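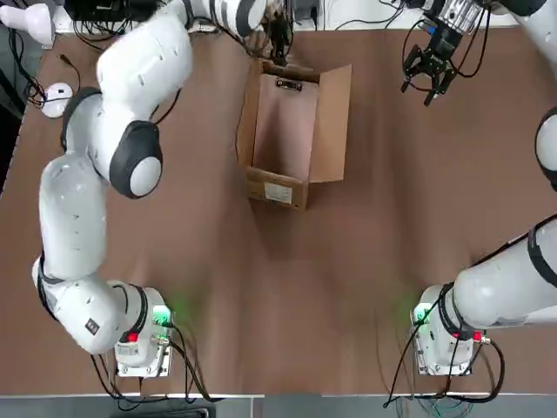
A Tuesday at the Carvalho Cork Mill, Derach

The Carvalho mill opens its doors to visitors one day in June, and this year I got a place on the morning group. You sign in at the gate on Warkdale Road, leave your bag in a locker and get a pair of ear plugs. The tour starts at 9:30 and they don't wait for latecomers.

Our guide was Ilídio Leitão, who has worked in the boiling shed and the punching room and now runs the sorting floor. He began in the yard, where the bark is stacked in long rows under the sky. It has to sit outside for months before anyone touches it. The stacks smell like a damp barn, and the planks are heavier than I expected — he handed one around and most of us used both hands.

From there we went into the boiling shed. Bales of bark go down into the tanks on a chain hoist, stay under for an hour and come up flat enough to work with. The shed is hot and the floor is slick, so the group stays behind a yellow rail. After boiling, the planks rest again and are then trimmed by hand. The trimmers work fast with short curved knives. One of them has a radio tuned to a soccer call-in show, and you can hear it over the hoist.

The punching room was the loudest stop. Each operator feeds a strip past a hollow cutter and the stoppers drop into a chute. Leitão said the best operator on the morning shift, Henrique Nogueira, can read the grain by touch and skips the bad spots without looking down. What's left of the strip goes to the grinder and ends up as floor tile or gasket sheet.

Lot 944 was going through sorting when we got there. Stoppers are graded by the pores on the side and the ends, and the top grade is checked a second time under a lamp. The rejects are ground up with the strip waste. A buyer from Jarkotari was there opening sample bags and sniffing them, and he didn't look up when we passed.

The tour ends at the mill shop, which sells coasters, trivets and bags of plain stoppers. I bought 66 of the plain ones for a neighbor who bottles his own wine. Cash only.

Parking is across the road and fills early. The number 2 bus from Derach station stops at the gate, but there is a long gap in the middle of the day — I missed the 12:10 and walked back along the river.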